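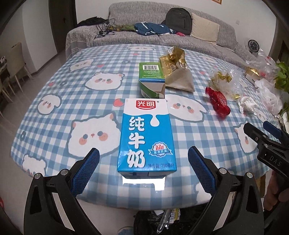 Snack Table Questions, Answered

I get a lot of the same emails about the snack table posts, so I finally sat down one night in October with a mug of tea and typed out my answers. If you're new, hi! I'm Josefien Van Dijk, I live in Clelladport in a not very large apartment, and for reasons I still can't fully explain I've ended up writing a blog about the table where my household drops its food. Milk, candy, greens, wrappers, all of it. Skip around as you like.

What is a snack table, and do I need one?

It's just the table everyone passes. Ours is in the living room, near the sofa, so groceries land on it before they ever make it to the kitchen (some never make it to the kitchen). You probably already have one. You might be calling it the coffee table or the dining table or "that thing by the door." I don't think you need to go buy a piece of furniture for it. I did, and the first one was too low and the second one wobbled, and the one I have now came from my sister Anik when she moved.

How often do you clear it off?

Wrappers and tissues go every evening, or that's the plan. The full clear, where everything comes off and the cloth gets shaken out on the balcony, happens when I can't find a spot to set down a plate. I set a timer for 40 minutes the first time and it took way less than that, so now I don't bother with a timer, I put on a podcast.

Why do you buy the little cartons of milk? Isn't a big one cheaper?

Yes, usually! But I'm the only one here who drinks milk every day, and I was pouring the end of a big carton down the sink almost every week. A 250 ml carton is one glass, or one bowl of cereal, or two coffees if you like them pale. I get plain milk. I've bought the Guangming (光明) ones, with 纯牛奶 down the front, which just means pure milk, and I like a blue and white carton on a blue and white tablecloth, so sue me.

Can those cartons sit out on the table?

Depends on the milk, so please read your own carton. Some small cartons are shelf-stable and are fine in a cupboard until you open them, and others have to be kept cold from the store onward. The label will tell you which kind you have. Once any of them is open, it goes in the fridge, and I don't leave an open one out past 2 hours. Mine also stay out of the sun. The table gets a lot of light and the cloth practically glows.

What do you do with empty cartons?

Open the top all the way, rinse, flatten, and into the recycling if your town takes them. Clelladport does, but you have to take off any straw first. I'm not going to pretend I always do it right then. A torn-open carton can lie on its side on my table for quite a while before I walk it to the kitchen. If you do one thing, do the rinse, old milk smell gets into cloth and it does not want to leave.

Where did you get the tablecloth with the cats?

This is the number one question, by a mile. Blue and white gingham, cartoon cats and bears with pink cheeks, tiny strawberries and hearts. I found it at a discount housewares place and there was no tag on it, so I can't send you a link, I'm so sorry! Try searching for "gingham tablecloth cat bear strawberry" and scroll for a while. Several of you have found close matches that way. One reader found the same cats with lemons, and I'm a little jealous.

How do you get stains out of it?

Cold water first, always, and dish soap rubbed in with my fingers. Milk comes out easily if you catch it. Melted chocolate I scrape with the back of a spoon before I wet it. Then it goes in the machine with the towels. I hang it over the shower rod to dry, and I've never ironed it. The checks hide most of the creases anyway, and if somebody comes over to inspect my cats for wrinkles they can iron them.

Candy in the bag or candy in a bowl?

Bag! I know the bowl is prettier. But gold-wrapped candy in a clear plastic bag tells me exactly how much is left, and I can tie the bag shut when I've had enough. In a bowl I just graze. For guests I do pour them into something nice, and then I hide what's left over.

Do you keep any of the shiny wrapping?

Some. Gift bags and wrap in good shape get smoothed flat and slid into a folder. Crumpled foil bags from snacks don't, because they never get properly clean inside. I once had a whole drawer of "good" wrapping, and when I emptied it there was a ribbon in there from a Van Wijk chocolate box older than my nephew.

Why are there vegetables with the candy?

They come home in the same trip, they get put down in the same spot. Leafy greens are the one thing I try to move fast, since they go limp sitting out in plastic. I wrap them in a paper towel, put them in a bag with the top left open, and stick them in the bottom drawer of the fridge. If they've already gone sad, a bowl of cold water perks them up surprisingly well.

What about the sofa? It looks like it needs its own blog.

Ha, it might! Jackets, a backpack, whatever people had on when they came in. My rule is that the sofa has to be clear enough for one person to lie down on by bedtime. Hooks would help. I bought hooks. The hooks are in a bag.

Do you recommend any bins or organizers?

I've tried two. The Wokurberg tray was lovely and I used it for a month, then it filled up with receipts and I lost my keys in it. These days I use a shoebox lid for anything small. It weighs nothing, and when it's gross I recycle it and start over with another one.

Can I send you a picture of my table?

Please do! I've had 199 of them so far and I look at every one. I'd love to get to 300 and do a big post. Don't clean up first. Tell me your city, what's in the bags, and whether I can use your first name. I write back slowly, usually late in the evening, so give me a couple of weeks before you nudge me.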